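Waiting and Wayfinding in a District Hospital: Student Project Report
Submitted 8 October 2021
Prepared by Sowmya Pisharody and Woo-jin Yoo
Supervisor: Vimala Sastry

1. Background

Trerstead Hospital moved its outpatient clinics into the new wing in August. The project team was asked to study how patients find their way from the main entrance to the surgical clinics, and how long they wait once they arrive. The request came from Loubna El Idrissi of the patient services office.

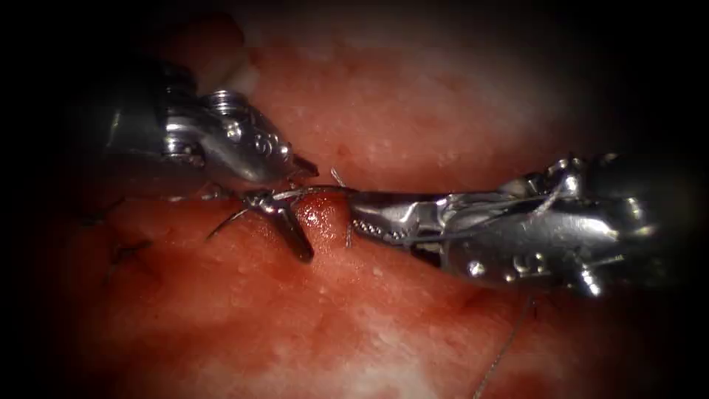

The surgical clinics share one reception desk with radiology. Patients for both departments stand in the same line, and the overhead sign names only radiology.

2. Method

A short paper survey was handed out at the reception desk. The team distributed 500 forms in English. Interviews were then held with 19 patients who had agreed to be contacted. Staff were not interviewed, as approval for that part of the study was not received in time.

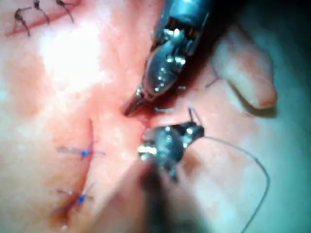

Survey answers were entered twice, once by each author, and differences were settled by checking the paper form. Forms with no clinic name were left out.

3. Findings

Most complaints concerned the corridor between the elevators and Clinic 4. The floor line that patients are told to follow ends at the fire doors and does not resume on the other side. Several patients reported going back to the main desk to ask again. Waiting time was mentioned less often than expected. Patients were more troubled by not knowing whether they had been checked in.

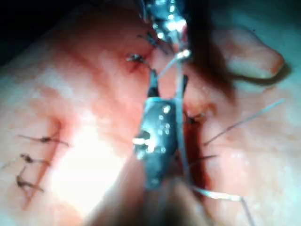 Older patients preferred printed directions to the Nodia check-in screen, which times out before the appointment number can be typed.

4. Recommendations

The floor line should be extended through the fire doors. The appointment letter should carry a map on the reverse side. A separate line for surgical patients should be tried for five weeks.
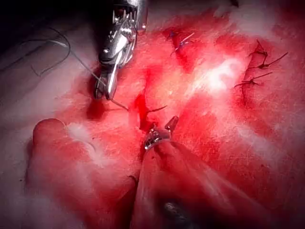

The cost of new signs was not studied. Manikandan Nadar of the facilities office has asked for a copy of the corridor drawings, which are attached as Appendix B.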